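Startseite Studium Projekte Werkstatt Kontakt

Suche Suchbegriff eingeben Los

Projektbericht: Offene Kunststoffbehälter für die Vorratshaltung in Gemeinschaftsküchen

24. März 2018, von Austra Kļaviņa

1 Ausgangslage

Die Gemeinschaftsküche im Wohnheim Flelville verfügt über einen Vorratsschrank mit tiefen Einlegeböden. Gewürze, Nahrungsergänzungsmittel und kleinere Trockenwaren standen dort bis zum Beginn des Projekts ohne Unterteilung hintereinander. Eine Bestandsaufnahme im September ergab mehrfach angebrochene Packungen desselben Inhalts, die jeweils in der hinteren Hälfte des Bodens lagen und offenbar übersehen worden waren. Das Studienprojekt Grunus sollte klären, ob sich dieser Zustand mit einfachen, oben offenen Behältern verbessern lässt und welche Bauform dafür geeignet ist.

Untersucht wurden zwei Gruppen von Behältern: getönt-durchscheinende Wannen in Grau und blickdichte weiße Körbe mit Griffausschnitt in der Stirnwand. Beide Typen wurden über den Händler Gruvbridge bezogen. Deckel, Einsätze und Etikettenhalter wurden nicht beschafft.

2 Anforderungen

Aus der Bestandsaufnahme und einem Gespräch mit der Etagenvertretung wurden folgende Anforderungen abgeleitet:

- Der Inhalt soll ohne Herausnehmen des Behälters zuzuordnen sein.
- Der Behälter soll mit einer Hand aus dem Fach gezogen werden können.
- Schmale, hohe Gefäße dürfen beim Ziehen nicht umfallen.
- Die Reinigung muss ohne Werkzeug möglich sein.
- Ein einzelner Behälter soll ersetzt werden können, ohne das übrige System zu ändern.

Eine Anforderung an die Stapelbarkeit wurde zunächst aufgenommen und später gestrichen. Der Abstand zwischen den Einlegeböden lässt eine zweite Lage über stehenden Gläsern nicht zu.

3 Versuchsaufbau

Der Vorversuch fand auf einer Tischfläche statt, um Griffwege und Sichtlinien ohne die Schrankseiten beurteilen zu können. Als Füllgut dienten handelsübliche Gläser, Flaschen und Dosen unterschiedlicher Höhe. Die Behälter wurden in gestaffelter Reihe aufgestellt, sodass der Blick wie im Schrank von vorn und leicht von oben auf die Stirnwände fällt.
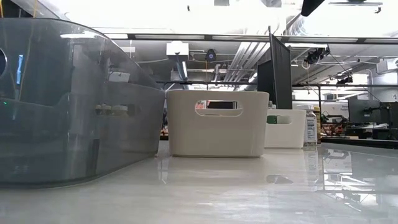 Foto: Projektarchiv Grunus

Die glatte Tischplatte ist für den Ziehversuch ein günstiger Untergrund und bildet den beschichteten Schrankboden nur näherungsweise ab. Die Ziehkräfte wurden daher im zweiten Teil der Untersuchung im Schrank selbst bestimmt. Für die Beurteilung der Sichtbarkeit ist der Untergrund ohne größere Bedeutung. Hier wirkt vor allem die Beleuchtung: Deckenlicht spiegelt sich am Rand der grauen Wanne, und kleine Gefäße mit hellen Kappen zeichnen sich durch die getönte Wand nur schwach ab. Ihre Form ist noch zu erkennen, der Inhalt lässt sich daraus nicht ableiten.

Für den Hauptversuch wurden vier Anordnungen festgelegt:

A Nur graue Wannen, Gefäße quer zur Zugrichtung gereiht
B Nur weiße Körbe, Gefäße längs zur Zugrichtung gereiht
C Graue Wanne vorn, weiße Körbe dahinter versetzt
D Wie C, zusätzlich Beschriftung auf der Stirnwand

Fünf Personen aus dem Wohnheim führten in jeder Anordnung dieselben Suchaufgaben durch. Eine Aufgabe bestand darin, einen genannten Gegenstand zu entnehmen und anschließend an denselben Platz zurückzustellen. Pro Person wurden insgesamt 50 Aufgaben ausgewertet. Die Reihenfolge der Anordnungen wurde gelost. Gemessen wurde vom Ansagen des Gegenstands bis zum Loslassen nach dem Zurückstellen. Fehlgriffe, also das Anheben eines falschen Gefäßes, wurden getrennt notiert.

Die Prüflast für den Ziehversuch betrug 1.215 g je Behälter. Dieser Wert entspricht der schwersten Füllung, die bei der Bestandsaufnahme zusammengestellt werden konnte, ohne dass Gefäße übereinander lagen. Die Zugkraft wurde mit einer Federwaage der Marke Pärn abgelesen, die am Griffausschnitt eingehängt war. Die Waage wurde vor jeder Messreihe auf null gestellt.

4 Beobachtungen

4.1 Griffausschnitt

Der Griffausschnitt der weißen Körbe liegt nahe am oberen Rand. Beim Ziehen greifen die meisten Personen mit zwei oder drei Fingern hinein und drücken den Daumen von oben auf den Rand. Bei leerem Korb führt das zu einem leichten Anheben der Vorderkante. Bei Prüflast trat dieser Effekt nicht auf. Gefäße, die unmittelbar hinter dem Ausschnitt stehen, behindern die Finger. In Anordnung B führte dies dazu, dass zwei Personen den Korb seitlich am Rand fassten und dabei schräg zogen.

Als Abhilfe wurde ein freier Streifen hinter der Stirnwand vorgesehen. Er kostet Stellfläche, wurde aber in allen weiteren Durchgängen beibehalten. Mit diesem Streifen blieb die Zugrichtung gerade, und die Ablesung an der Federwaage streute weniger.

4.2 Sichtbarkeit des Inhalts
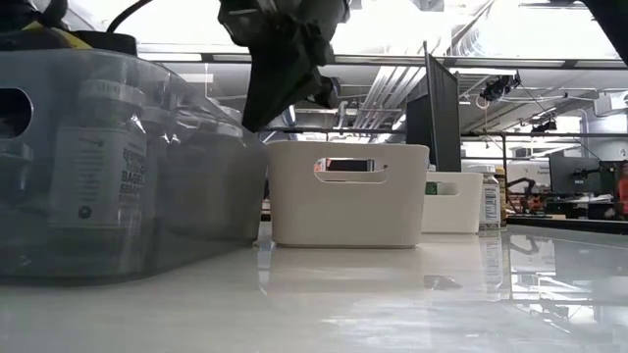 Die Erkennbarkeit von Etiketten hängt in erster Linie vom Abstand zwischen Gefäß und Behälterwand ab. Steht ein Glas direkt an der Wand, bleibt größere Schrift lesbar; mit zunehmendem Abstand verschwimmt zuerst das Kleingedruckte und danach der Umriss. Beim Gewürzglas in der grauen Wanne ist der Schriftzug „THE BAGEL SESAME“ durch die getönte Wand hindurch teilweise zu entziffern, während das Glas dahinter deutlich unschärfer erscheint. Die weißen Körbe geben vom Inhalt nur preis, was im Griffausschnitt liegt, im hinteren Korb etwa etwas Grünes. Ein solcher Farbhinweis genügt Personen, die den Korb selbst eingeräumt haben. Für alle anderen ist er ohne Beschriftung wertlos.

Die Fehlgriffe verteilten sich entsprechend. In Anordnung B traten sie am häufigsten auf und betrafen fast ausschließlich Gefäße in der hinteren Korbhälfte. In Anordnung A kamen Fehlgriffe vor allem bei Gefäßen gleicher Höhe mit gleichem Deckel vor. Ein drehender Handgriff zum Ausrichten des Etiketts war in beiden Fällen üblich und wurde nicht als Fehlgriff gewertet.

4.3 Standsicherheit

Schmale Flaschen kippten beim Ziehen nur, wenn der Behälter weniger als zur Hälfte gefüllt war. Die schrägen Wände tragen dazu bei: Zwischen Gefäß und Wand bleibt oben ein Spalt, in den die Flasche fallen kann. Ein Umstellen der schmalen Gefäße in die Mitte, mit breiteren Dosen an den Enden, beseitigte das Problem im Versuch vollständig. Ein Streifen Antirutschmatte am Boden hatte eine ähnliche Wirkung, verschlechterte jedoch die Reinigung und wurde verworfen.

4.4 Reinigung

Beide Behältertypen wurden mit Speiseöl und gemahlenem Paprika verschmutzt und nach einem Tag mit warmem Wasser und Spülmittel gereinigt. Auf den weißen Körben blieb in der Kante des Griffausschnitts eine leichte Verfärbung zurück. Auf der grauen Wanne war kein Rückstand sichtbar, wobei die Tönung eine schwache Verfärbung verdecken dürfte. Ein Wischtest mit weißem Tuch steht aus.

5 Auswertung

Die kürzesten Bearbeitungszeiten ergaben sich in Anordnung D, gefolgt von A. Der Unterschied zwischen A und C lag innerhalb der Streuung und wird nicht interpretiert. Anordnung B war in allen Teilauswertungen am langsamsten. Die Einzelwerte stehen in Tabelle 2 des Anhangs.

Der Vorteil von D geht überwiegend auf die Beschriftung zurück. Ein Durchgang, in dem nur weiße Körbe mit Beschriftung verwendet worden wären, war nicht vorgesehen. Das ist rückblickend ein Mangel der Versuchsplanung, weil sich der Anteil der Wandtransparenz am Ergebnis so nicht trennen lässt. Ebenfalls nicht erfasst wurde der Lerneffekt über die Durchgänge. Das Losverfahren gleicht ihn bei der kleinen Personenzahl nur unvollständig aus.

Die Zugkräfte lagen bei beiden Typen in einem Bereich, der einhändig ohne Anstrengung aufgebracht wird. Ein Auswahlkriterium ergibt sich daraus nicht.

6 Umsetzung im Vorratsschrank

Eingebaut wurde Anordnung D mit einer Änderung. Die graue Wanne nimmt die häufig benutzten Gewürze auf und steht auf Augenhöhe. Nahrungsergänzungsmittel sind in einem eigenen weißen Korb auf dem Boden darüber untergebracht, getrennt von Lebensmitteln. Die Beschriftung erfolgt mit ablösbarem Gewebeband und Faserschreiber unterhalb des Griffausschnitts. Gedruckte Etiketten wurden erprobt, lösten sich jedoch nach der zweiten Reinigung.

Für das Einräumen gelten folgende Regeln, die an der Innenseite der Schranktür aushängen:

- Etiketten zeigen zur nächstgelegenen Behälterwand.
- Hinter dem Griffausschnitt bleibt der Streifen frei.
- Breite Dosen stehen an den Enden, schmale Flaschen in der Mitte.
- Angebrochene Packungen stehen vor ungeöffneten.

7 Offene Punkte

Der Wischtest an der grauen Wanne und ein ergänzender Durchgang mit beschrifteten weißen Körben werden im nächsten Semester nachgeholt. Zu prüfen ist außerdem, ob die Beschriftung im laufenden Betrieb gepflegt wird. Bei der ersten Nachkontrolle stimmten Aufschrift und Inhalt an einem Korb nicht mehr überein; das Band wurde ersetzt. Die Messprotokolle und die Tabellen des Anhangs liegen in der Werkstatt zur Einsicht aus.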